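Backdrop cloth

A backdrop cloth is a length of plain fabric hung or laid behind an object so that its outline and colour show up clearly. It is one of the simplest pieces of studio equipment and one of the most rewarding: a decent cloth, a rail and a bit of daylight can make a chipped teacup look splendid! Cloths are used for still-life drawing, for museum and shop records, for puppet plays and for teaching colour.

Blue has long been a favourite. A strong royal blue sets off brass, straw, skin and unglazed clay beautifully, and it stays rich even in a dim corner, where paler cloths turn grey. Green and black are also common, and many studios keep an undyed cloth for dark objects.

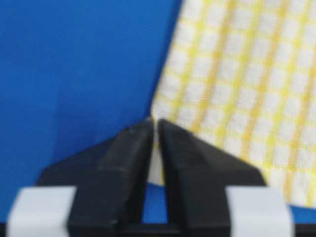 Textiles and Still Life Group, Parsa Study Centre

A smooth blue surface will still show a faint crease or a gentle change of tone, usually darker towards the top where less light falls. Some painters iron every fold away. Others treasure them, and Mehrangiz Azimi's handbook for the Delent evening classes gives a whole chapter to the single vertical fold, which she calls "the best free drawing lesson in the building".

Cloths are sold by weight. A light cotton of 187 grams per square metre hangs well and packs small, while a heavy one of 300 grams blocks light from behind and hardly stirs in a draught. Most can be washed at 30 degrees, inside out if hemmed, and dried on the line. Rolling on a cardboard tube keeps them flatter than folding.

The Parsa collection holds some 603 cloths and samples, many of them dyed by Behrouz Shokri, whose blues are a joy to see side by side. It is open to visitors in June.

Related articles
Drapery study
Indigo dyeing
Herix hanging rail
Odent sample books
Still life

We use cookies to remember your reading settings. Accept | Manage

Contact us | Copyright Parsa Study Centre | Back to top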